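Category: Research News | Robotics

Learning to lift lids: first results from the handheld gripper study

The Kukbridge laboratory has completed the first stage of its study on teaching robots to handle household containers. The work is carried out jointly with the Clokholm workshop, which built the gripper tools, and is supported by the Snorradóttir Fund.

The study asks whether a robot arm can learn a task from recordings made by people holding the gripper themselves. A camera is fixed to the tool, so that each recording shows the task from the position the robot will later have. No robot is needed while the recordings are made, and they can be collected in ordinary rooms.

For the first stage the group chose lids with built-in handles. These present a particular difficulty. The fingers must come down on either side of a narrow strip, and the space available to them is set by the shape of the recess. Glossy plastic also reflects overhead light, and the bright streaks change with every small movement of the camera. 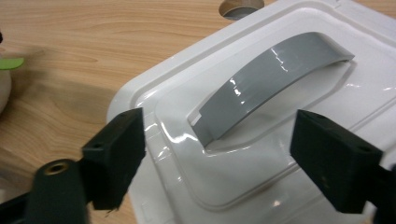 Method and results

Participants in Kukbridge and Zosville made 900 recordings in all. They were asked to vary the angle of the lid on the table and the direction from which they approached the handle. Recordings in which the tool's position could not be recovered were set aside before training.

The trained system was then tested on a robot arm fitted with fingers of the same pattern. In 244 trials with lids included in the recordings, it closed on the handle and raised the lid in almost nine cases out of ten. A further 40 trials used 2 lids that the system had not met before. Performance was lower in these trials, and most failures occurred when one finger came to rest on the rim of the recess and the gripper closed too high.

The group considers that a wider range of approach heights in the recordings would reduce this type of error. Additional recordings will be made at Zosville, using lids with deeper recesses and under several kinds of room lighting. The second stage is due to finish in December, and a full report will be made available to members through the Kukbridge library.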